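Lifting the Lid: A Year in the Firside Robotics Club

Revathi Chettiar has run the after-school robotics club at Firside for four years. The club meets in Room 12, next to the art store, and this year it has one project: a robot arm that can serve a meal without a person touching the dishes. The students named the arm Skornden. I spoke to Chettiar at the end of a practice, while two students were still at the bench arguing over a settings file.

The task comes from the Greltamville student competition. Teams have to uncover a dish, move a portion to a plate and cover the dish again. "It reads like nothing," Chettiar said. "A lid, a spoon, a plate. We thought the spoon would be the hard part, so we started there and left the lid for later. That was a mistake."

The trouble with the lid is the polish. The club works from a small camera at the wrist, and a shiny metal dome shows that camera mostly the room and the arm itself. In October the students' software kept picking out the reflection of the arm as the thing to grab.

"They had trained it on plastic lids from home," she said. "Those are matte. Then we put a metal one in front of it and it had no idea where the knob was. One of the ninth graders asked if we could just paint it. The rules say you can't alter the dishes, so no."

The answer they settled on was slow work. Students drive the arm by hand to the lid, record the approach, move the lid a little and do it again. So far they have 424 recordings. Each student does 32 in a turn and then hands over the controls, a limit Chettiar set after she noticed that the later ones in a long turn were getting sloppy.
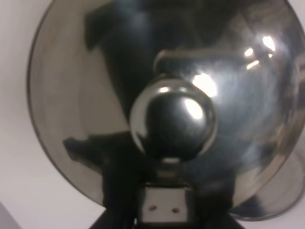
Learning to drive it

New members start on foam blocks. They move on to the lid once they can bring the gripper in without bumping the table. Chettiar does not grade any of it, but she does keep a log, and students write down what they think went wrong after every bad run.

"The knob is round and it's slick," she said. "If you close on it too high, it slides out. If you come in too low, you hit the dome. They learn to look at the neck under the knob and ignore the bright spots. Then they have to work out how to get the software to do the same thing, and that's a different conversation."

The gripper itself is the club's third. The first came with a Poduval kit and was too narrow. The second was cut by a student who has since graduated, and Chettiar keeps it in her desk — "for sentimental reasons, and for the screws."

She would like a second arm next year so that more students can drive at once. For now they sign up on a sheet by the door. When I left, the argument over the settings file was still going, and she had gone over to read it for herself.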